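The Upside-Down Box

The picker went wrong on the morning of 2024-01-03, when every soul in Trescombe who had been away for the holidays came back and wanted their parcels at once, and I was out front with a line to the door and a pen that had stopped writing.

I should explain how we did things then. Parcels came in the back and Sandra Dunmore put them on the shelves, and when a customer gave me a code I typed it in and the picker rolled off down the aisle to fetch it. It was a Grudovex, secondhand, bought from a pharmacy in Hernley that had closed, and it still had a faint smell of cough drops about it when the motor warmed up. It had a wheeled base about as wide as a piano stool, and a mast, and one arm that went up and down the mast, and it was slow, and I was fond of it. Children waved at it. I'm not ashamed to say that on quiet evenings I waved at it too.

So I typed in a code for a lady who wanted her boots, and off it went, and I turned around to look for another pen, and I heard a sound like somebody dropping a tray of knives.

By the time I got back there Sandra was standing flat against the opposite shelf with both her hands up by her shoulders, the way people do in bank robberies in the movies. The picker had stopped in front of her. Its arm was jammed straight into the shelf edge, and all along that edge the little tags had popped out and were lying on the floor like playing cards.

"I had my hand there," Sandra said. "I had it right there on the shelf, and I took it away to scratch my nose."

She said it very calmly. Then she sat down on a step stool and didn't get up for a while, and I made her some tea with a great deal of sugar in it, and pushed the red button on the picker, which we ought to have done first. I gave the lady in the line her boots myself, after a search, and I put a note on the door that said we were running slow today and please be kind.

The company we had the service contract with was Angelovski, and they sent us Pei-shan Tsao. I had been expecting a man with a big case of tools. Pei-shan had a small backpack and a sandwich, and the first thing she asked was how Sandra was, before she had so much as looked at the machine, and from that moment Sandra would have followed her into the sea.

She read the log standing up, eating her sandwich, while I hovered. I am a hoverer. My late husband used to say I could hover over a kettle until it got embarrassed.

"It thinks it was at E10," she said.

"It was nowhere near E10," I said. "E10 is down at the other end, by the radiator. There's a gap there. It's always reached straight through that gap to get at the low shelf."

"Well, it saw E10. It saw it plain as day, and it was very sure of itself, and it reached through a gap that wasn't there." She wiped her fingers. "It had lost count of where it was, I think. A wheel slipped, maybe, or somebody moved it. When that happens it's supposed to look at the tags on the shelf edge and work out its position again. Are there any tags missing?"

There were tags missing before the crash. I have to own up to that. They fell out when you dragged a heavy box over the lip, and we would pick them up and put them on the counter and mean to do something about it. I had four in my cardigan pocket as we spoke.

Pei-shan held out her hand and I gave them to her, and I don't think I have blushed like that since school.

We started with the top row, since that was where most of them had come down. She slid each one into the channel herself, both hands, a thumb at each end, pressing until it sat flat, and then she tugged it to see whether it would come out again. If it did, she did it over. I passed them up to her and read the numbers off my sheet, and I told her about the pharmacy and the cough drops, and about my sister's knees, and she said "mm" in all the right places.
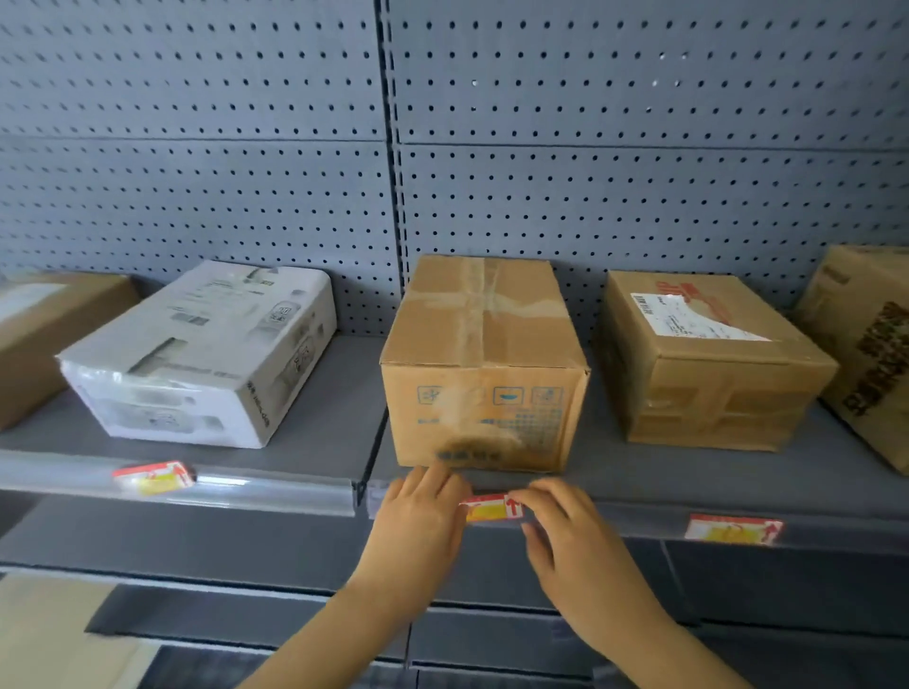 The top row, and another tag going in under the big box.

"But a missing tag isn't E10," I said, when we had gone along a good way. It had been bothering me. "If it didn't see a tag, it didn't see a tag. Where did it get E10 from?"

"I don't know yet," said Pei-shan, and she seemed quite happy about it.

She asked Sandra, very gently, to show her where she had been standing. Sandra put down her cup and went and stood there, and then, because she is a brave woman, she put her hand on the shelf where it had been. Pei-shan crouched down until her eyes were level with the camera on the mast. She stayed there so long that I began to worry about her back.

"Come and look at this," she said.

I got down beside her, which takes me some time these days. There was a cardboard parcel right in front of us, a scuffed old traveler with shiny tape on it, and on the front somebody had written a number in marker, with a ring around it. 013. Only the box was sitting the wrong way up for that number, so that it was standing on its head.

"Read it to me," said Pei-shan, "as if you'd never seen a number before and somebody told you it was the name of a shelf."

I looked, and I tipped my head, and I untipped it again. The three had turned its back and was facing the other way, with its arms out. The one was a one. The zero was a zero.

"E," I said. "Oh, my goodness. E, one, zero."

Sandra started to laugh. It wasn't entirely a good kind of laughing, and Pei-shan put an arm around her, and the three of us stayed in the aisle like that for a bit with the bell going on the counter.

It took the afternoon to get the rest done. Pei-shan wanted every tag in its place before she would so much as think about power, and she wanted the picker told that a name counted only if it was printed on a tag, and that if it was lost it should stop and say so. She also found that the soft pad at the end of the arm, the one that was meant to feel a hand and stop within 2 seconds, had been unplugged. It had been unplugged in Hernley, she thought, to judge by the dust. We had been running it that way since May.

I did the sum in my head, though I didn't want to. More than 1000 parcels since the fall alone, and Sandra in that aisle every day with her hands on the shelves.

"Two seconds is too long anyway," said Pei-shan. "I wouldn't leave my own hand in there for two seconds." And she wrote that down too, and underlined it, and asked what we had paid for the machine. I told her $820. She didn't say anything to that. She picked up the next tag and moved along to the white mailer by the end wall.

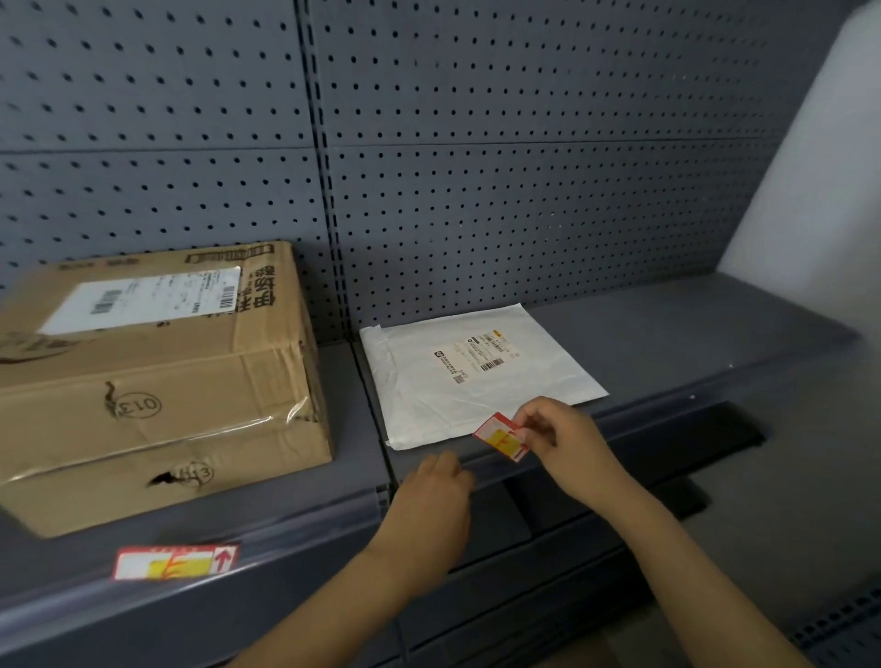

Down at the wall end, with old 013 still on its head next door.

"You could turn that box over," I said. "For my nerves."

"I'd like to leave it," she said. "When I switch the picker back on, I want it to meet that box again. I'll stand well back, and so will you, and we'll see what it makes of it."

"And if it says E10?"

"Then it's coming back to the workshop with me, and you'll be fetching parcels on foot until I'm satisfied."

Sandra said from the step stool that she had fetched parcels on foot for years and never once stabbed a shelf. She had some of her color back. She had also, I noticed, eaten the other half of Pei-shan's sandwich.

We put a broom across each end of the aisle. I sent the last customer home with a padded envelope and my apologies, and locked the door, and came back and stood where I was told, behind the counter, with my hands in my empty cardigan pockets. Pei-shan looked up the aisle and down it. Then she called out both our names, and waited until each of us had answered, and pulled out the red button.

The picker hummed and rolled forward. It went past the first upright and the second, slow as ever, and it came to the box and stopped, and its little head went down, and up, and down again.

"Take your time, dear," I said.

The light on the mast turned yellow. On the screen by my elbow, in the plain square letters it used for everything, it had written LOST - PLEASE HELP.

Pei-shan let out her breath. Sandra got up off the stool, moved the broom out of the way with her foot, and asked whether it was safe to go to it now.

"Let me push the button in first," said Pei-shan, and she did.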